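Floor Finish and Glazed Partition in a Shared Workroom
Project report, Interior Building Studies
Jonalyn Cabanatuan and Ea Steinarsdóttir

1. Scope

The report covers two fixed parts of Workroom 2 in the Brandberg building: the floor covering and the glass partition towards the inner office. Ceiling, heating and loose furniture are left out. Measurements were taken in March, with the room in normal use.
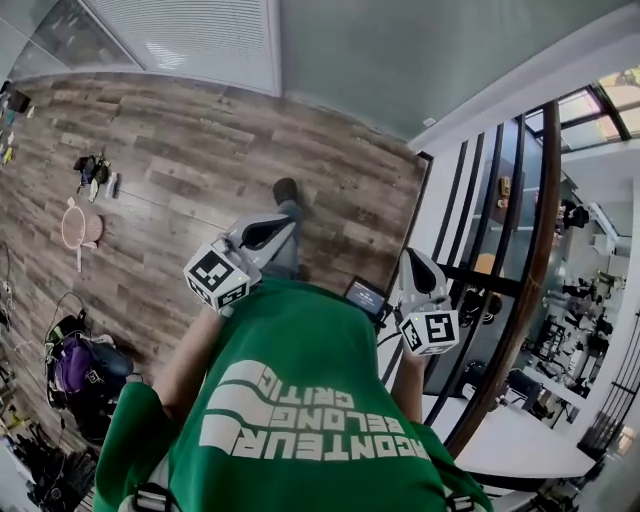

Workroom 2: floor (first picture) and partition (second picture).
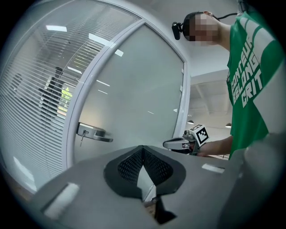 2. Floor

The floor covering was put down when the building was refitted and has not been replaced. The handover file calls it "plank, wood effect" and gives no maker. Board width is 146 mm at all the points we measured. The surface is brown with grey streaks, and this has a practical effect on how the floor is used and cleaned. A strongly coloured object such as the pink plastic basket is easy to pick out against it, while dark fabric left on the boards is harder to see from the doorway under evening lighting. The cleaning staff made the same remark about dark cables before we raised the point with them. Grey streaking also hides fine dust. We wiped a strip of floor beside the partition with a white cloth and found dust that neither of us had noticed when standing.

Joints were checked by running a steel rule along the boards. Most were flush. The exception is a short length near the door, where one board sits slightly proud of the next. The lip can be felt through a thin sole. It is not a trip hazard under the building's own checklist, but it collects dirt and should be looked at when the skirting is next taken off.

The room is often used for work done at floor level, so comfort when bending or kneeling was added to the survey. Users rated the floor as hard. Several asked for a mat. A loose mat would need a non-slip backing and would have to be rolled up at the end of the day to keep the route to the door clear.

3. Partition

The partition is glazed, with white frames and white horizontal venetian blinds. The blind drop is 1,736 mm, measured from the underside of the head rail to the bottom rail. The slats were tested in three positions: open, half closed and fully closed.

With the slats open, light passes freely between the two rooms and people in each can see the other. Half closed, the blinds cut down detail but do not give privacy. A person behind them can still be made out as a dark shape, and a lit screen in the inner office shows clearly when that office is dim. Fully closed, they block the view except at the edges, where there is a narrow gap between the slats and the frame.

Sound was tested with a speaker in the inner office playing recorded speech. With the door shut, the level on the workroom side averaged 37 dB. Moving the blinds made no difference we could measure. Speech could be heard as speech, but single words were hard to follow.

4. Options

Two products were compared on paper for the partition. The Vastik film is stuck to the glass and gives a frosted band at seated eye height. The Lakance blind fits inside the existing frame and closes the gap at the edges. The film costs less and needs no upkeep beyond normal cleaning, but it cannot be opened when a view through is wanted. The Lakance blind keeps that choice and can be fitted without changing the glazing.

For the floor, we looked only at repair. The raised board can be lifted and reset from the door side. Our tutor, Þórarinsdóttir, advised checking the underlay at the same time.

5. Recommendations

Reset the raised board near the door.
Provide one roll-up mat with a non-slip backing, stored off the floor.
Keep the present blinds until the inner office is next refitted, then fit the Lakance type.
Add the inside face of the partition frame to the cleaning list.

6. Limits of the work

Sound was measured at one position only. The user ratings come from people who were in the room during our visits, and evening users are under-represented. Daylight levels were not recorded, as the meter was on loan to another group.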